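The Last Showing of Dristham

The year I turned fifteen, a film crew came to Skevine and left again, and for a long time after that we were a town that was going to be in a movie.

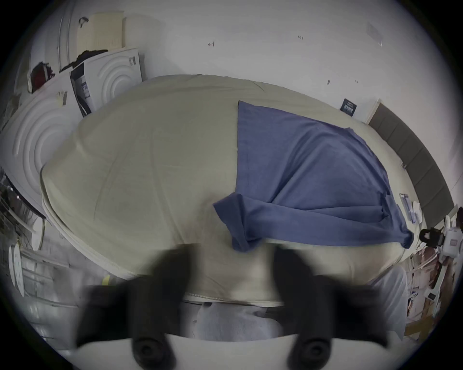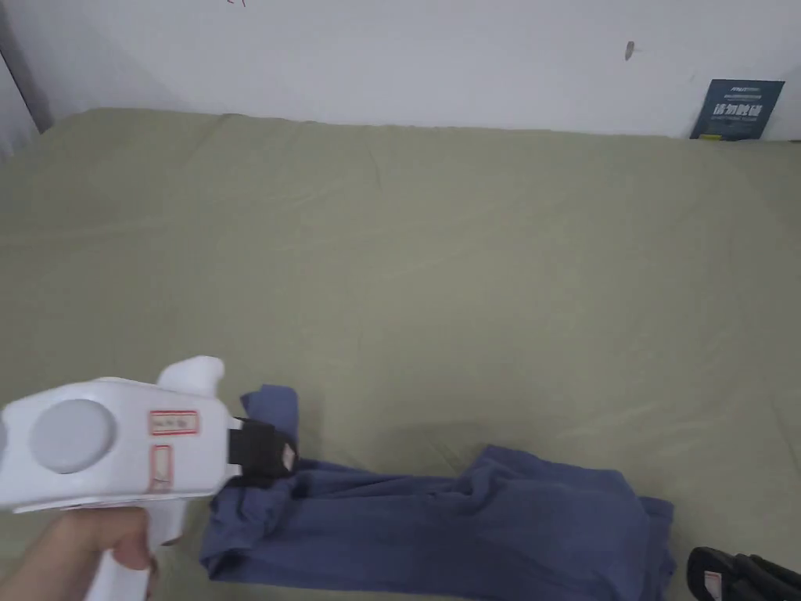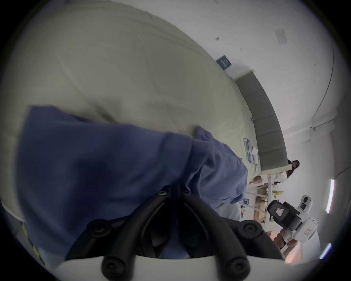 Words by the fiction editor, Ravent Quarterly
26/10/2024

They had come in July, when the river was low, and they wanted our bridge. Then they wanted the bakery, and the road out past the Gosling (which was our one movie theater, and had 300 seats, most of them with springs you learned to sit beside), and finally they wanted us. My mother was a woman carrying a basket. My uncle was a man looking at the sky. I was in a crowd outside a church, and I was told to look worried, so I thought about my math grade and did my best.

The picture was called Dristham. We never learned what it meant, although my uncle had a theory that it was a kind of wind, and he would explain it to you if you stood still near him.

It took them almost two years to finish the thing, and when it finally came to the Gosling the line went down the steps and along the hardware store and around the corner by the bank. There were 1,312 people living in Skevine then, and I believe every one of them who could walk was in that line, and a few who couldn't had been brought in kitchen chairs. They had to run it all weekend so that everyone could get in.

Well, the bridge was in it. It was gray and lovely and went by in a moment, and the whole room sighed. The bakery had been given a different name. My uncle's shoulder looked at the sky. I waited and waited for the church, holding my mother's hand, which I was much too old to do, and then the music came up and there were names on the screen and the church had not happened at all.

My mother had not been in it either. She sat there with her coat buttoned up to the neck and watched every name go by, all the drivers and the painters and the people who had made the sandwiches – and when the lights came on she asked me if I thought they would let us stay for the next one.

So we stayed. We saw it three times that weekend. By Sunday night she was telling the people behind us when to look for the bridge.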